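Nachrichten aus dem Verein Loltov
Rundbrief, 2005-11-15

Wer war eigentlich Iolo Voyle?

Viele Mitglieder haben nach dem letzten Kräuterabend gefragt, woher die Teemischung kommt, die wir am Ende getrunken haben. Sie heißt bei uns einfach »die Voyle-Mischung«, und sie hat eine Geschichte, die ich gern kurz erzählen möchte. Ich habe sie zum Teil aus seinen Heften, zum Teil von Maëlle Wong, die bei ihm gelernt hat.

Iolo Voyle war kein Arzt und wollte auch nie so genannt werden. Er kam als junger Mann nach Urrego, wo er zuerst in einer Gärtnerei gearbeitet hat. Dort hat er angefangen, Pflanzen zu trocknen: Melisse, Lindenblüten, Schafgarbe, später auch Hopfen. Er hat alles aufgeschrieben, den Ort, das Wetter beim Pflücken und wie lange die Blätter unter dem Dach gelegen haben. Seine Schrift ist sehr klein, und manche Wörter kann man nur raten. 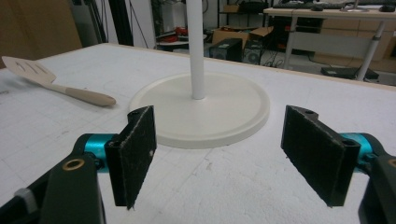 Kann man die Voyle-Mischung auch am Morgen trinken?

Maëlle empfiehlt sie nur für den Abend. In der Mischung ist Hopfen, und der Tee ist als Schlaftee gedacht. Für den Morgen hatte Iolo eine andere Mischung mit Pfefferminze und Brombeerblättern, von der wir im Februar sprechen werden.

Aus den Heften geht hervor, dass er mit der Abendmischung lange nicht zufrieden war. Zuerst hatte sie viel Baldrian, und die Nachbarn haben sich über den Geruch beschwert. Dann hat er den Baldrian weggelassen und dafür mehr Melisse genommen. Im Heft mit der Nummer 89 steht zum ersten Mal das Rezept, das wir heute benutzen: vier Teile Melisse, 2 Teile Lindenblüten, ein Teil Hopfen. Darunter hat er geschrieben: »So lassen.« Das hat er dann auch getan, soweit ich es sehen kann.

Man nimmt einen Esslöffel auf eine große Tasse, das Wasser soll gekocht haben, und der Tee zieht zugedeckt acht Minuten. Mit dem Deckel war Iolo streng. Maëlle erzählt, dass er einen Tee ohne Deckel wieder ausgegossen hat, auch wenn Besuch am Tisch saß. 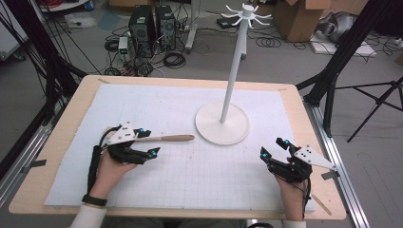
Im Jahr 2000 hat er seinen kleinen Laden in Colero geschlossen und die Hefte unserem Verein gegeben. Es waren drei Kisten, dazu eine Waage und viele Gläser mit Etiketten. Die Gläser stehen jetzt im Schrank neben dem Eingang. Bitte öffnen Sie sie nicht, der Inhalt ist alt und nicht mehr zum Trinken geeignet.

Ich bin noch dabei, die Hefte abzuschreiben – es geht langsam, auch weil er manchmal walisische Pflanzennamen benutzt hat, die ich nachschlagen muss. Wer diese Sprache lesen kann und ein wenig Zeit hat, ist sehr willkommen. Ein Teil der Abschrift liegt schon im Leseraum, in der grünen Mappe.

Noch ein Wort zur Vorsicht: Die Mischung ist ein Haustee und ersetzt keine Behandlung. Wer Medikamente nimmt oder schwanger ist, soll bitte vorher in der Apotheke oder beim Arzt fragen. Das hat Iolo seinen Kunden auch immer gesagt, und auf seinen alten Tüten war es sogar aufgedruckt.

Die getrockneten Kräuter bekommen wir weiterhin vom Hof Fatulus. Die Lindenblüten sind in diesem Jahr etwas knapp, deshalb geben wir pro Mitglied nur eine Tüte ab. Bestellungen bitte auf der Liste im Flur eintragen, mit Namen und Telefonnummer.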